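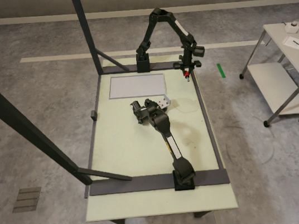

flavasero
Anyone running the Bemetti two-arm kit? The 14-day trial ends soon and I'm wavering.

radititz
Had it 4 months. The simulator is lovely. The support desk is also simulated, as far as I can tell.

dramani
Unfair, they answered me in 2 hours. Bracket picking worked first go.

radititz
In the sim, or on your bench?

dramani
In the sim – bench is next month.

flavasero
So is the £300 add-on for the second arm worth it?

radititz
Ask dramani next month.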